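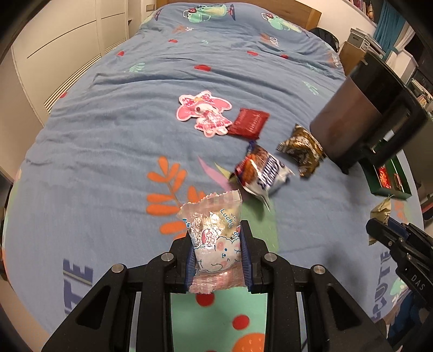 A grip on a bunny sweet wrapper. Squeezing is harder than it looks!

Why did the robot drop the sweet?

Hello! My name is Katherine and I spend my days working out why robots get things wrong. It's a brilliant job, because they get things wrong all the time. Today I want to tell you about a fault we had with a gripper called Yagi, and how we found it.

A gripper is a robot's hand. Yagi has just two fingers, and each one has a blue pad on the inside with little ridges, a bit like the sole of your trainer. The job sounds easy. Pick up sweets and wrappers from a bed, and put them where they belong. You could do it while singing and hopping on one leg!

Before a gripper can do a job by itself, a person holds it and does the job many times over, so that the robot has something to copy. My friend Tarık did lots of the holding. Then we let the robot have a go, and out of 89 tries it dropped the sweet on ten of them.

Ten drops! I wanted to know what was going on.

My first guess was that the fingers weren't squeezing hard enough. So we turned the squeeze up. Have you ever grabbed a wet bar of soap too tightly? Whoosh – off it goes across the bathroom. Our sweets did the same thing, and one of them shot under the wardrobe. We turned the squeeze back down again.

My second guess was the wrappers. Shiny plastic is slippery, and it crinkles. When the fingers close on a crinkly bit, they feel something and think, "Got it!" But all they've got is a pinch of wrapper with air inside. The sweet is heavier than the air (of course it is), so it swings about and slides out.
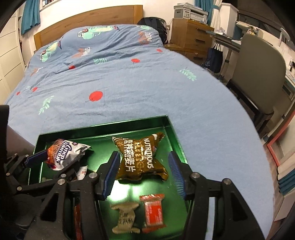

That explained six of the drops, which left four more to puzzle over, and those four were very odd because they all happened with flat packets. Flat packets should be easy! You put one finger on each side and close.

It was Tarık who spotted the answer. He stopped watching the packet and watched the fingers instead. One of them was arriving a tiny bit later than the other. The first finger pushed the packet sideways, the packet turned round, and by the time the second finger got there it was only touching a corner. A joint near the bottom of that finger had a screw that had worked itself loose. Half a turn with a screwdriver and it was fixed. I had spent two days on it, by the way.

A word about safety while we're here. Before Tarık touched that screw he switched the power off and waited for the fingers to stop moving. Robot fingers can't tell your finger from a sweet, and they will pinch either one. So if you ever meet a robot at a school or a museum, keep your hands back until a grown-up who knows the machine says it's off.

Something to try at home

Find a wrapped sweet and a pair of kitchen tongs (ask first!). Pick the sweet up by the very end of its wrapper and give it a gentle shake. Now pick it up round the middle and shake it again. Then try it with one side of the tongs held still, so only the other side moves. Does the sweet turn round before you catch it?

You may eat the sweet afterwards, if whoever owns the tongs agrees.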